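Last updated May 20, 2026

# Renting the Alwood Reading Rooms: Frequently Asked Questions

These are the questions the bookings desk gets most often about the rooms at Alwood. If yours is missing, write to Soo-ah Son at the desk, or ask at the front counter when you come in.

## Booking

**What rooms can I rent?**

There are 2: the Josley Room on the ground floor, which is 900 square feet, and the Pasura Room upstairs, which is 600. The Josley Room opens onto the side street and has its own restroom. The Pasura Room is quieter and gets the afternoon sun — bring that up when you book if you plan to use the projector, and we will put the blinds down for you.

**How far ahead do I need to book?**

Two weeks is enough for most weekday bookings. Evenings fill up faster. We take bookings for July from the day the spring schedule ends, and the evening slots that month usually go early.

**Can I hold a date without paying?**

Yes, for five days. After that the date goes back on the calendar. We don't send a reminder.

**Do you rent by the hour?**

By the half day or full day. A half day is morning, afternoon or evening. Setup and cleanup come out of your booked time, so if your talk starts right at the beginning of the slot, take the slot before it too or keep the setup simple.

## Food and drink

**Can I bring my own food?**

Cold food is fine in both rooms. Hot food is allowed in the Josley Room only, and it has to arrive hot. There is no oven. Please don't bring candles, fondue sets or anything else with an open flame.

**Is coffee included?**
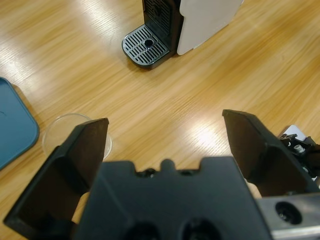 Coffee is included with a full-day booking and costs extra with a half day. Tell us your headcount the day before and we put out capsules to match. The machine makes one cup at a time, so for a big group it's quicker to order urns from Ndung'u Catering, who deliver to the side door. If you do use the machine, check the drip tray during the day. The slotted grate on top lifts off, and the tray under it can be emptied in the restroom sink. Leave used capsules in the bin and not on the table.

**Can we serve alcohol?**

Beer and wine, yes, with a one-day permit in your name. We need a copy before the event. The permit office is slow in summer.

**Do you supply cups and plates?**

We supply cups and glasses. Plates and flatware are up to you or your caterer. Anything of ours that gets used should be rinsed and put back in the crate before you leave.

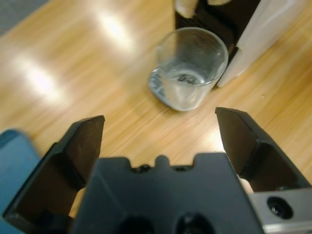
*A clear glass cup on the wooden table.*

## The building

**Is there parking?**

Street parking only. The side street is free after six. The lot across the road belongs to the dental office and they do tow.

**Is it accessible?**

The Josley Room is step-free from the side street. The Pasura Room is reached by stairs or by a small elevator that fits one wheelchair and one other person. The elevator key is at the front counter.

**Can I move the furniture?**

Yes. Lift the tables, don't drag them, and put them back the way the floor plan on the door shows. The tabletops are varnished, so use a mat under anything hot and don't tape signs to them. Painter's tape on the walls is fine. 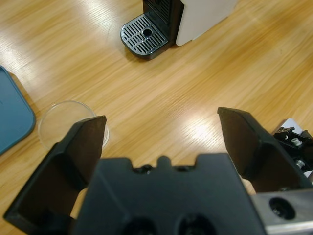

*Tabletop and coffee machine.*

**Can I play music?**

Until ten at night, with the windows closed. There are apartments on two sides. The speaker in the Josley Room takes a standard headphone cable or Bluetooth. The Pasura Room has no speaker.

**Is the Wi-Fi good enough for a video call?**

Downstairs, yes. Upstairs it drops out near the back wall — sit toward the windows.

## Paying and canceling

**How much is the deposit?**

Half the rental fee, due when you confirm. It comes back to you within ten days of the event if the room is left in order.

**Do I need insurance?**

For private meetings and classes, no. If you are selling tickets or serving alcohol, yes. Trefor Yorath handles the certificates and can tell you what wording the policy needs.

**What if I cancel?**

More than two weeks out, you get everything back. Inside two weeks we keep the deposit. If you move to another date in the same season we carry the deposit over once.

**Can I rent both rooms for a whole week?**

Yes. The weekly rate for the pair is $3,000, coffee included. Linens and the urns are billed separately by the caterer.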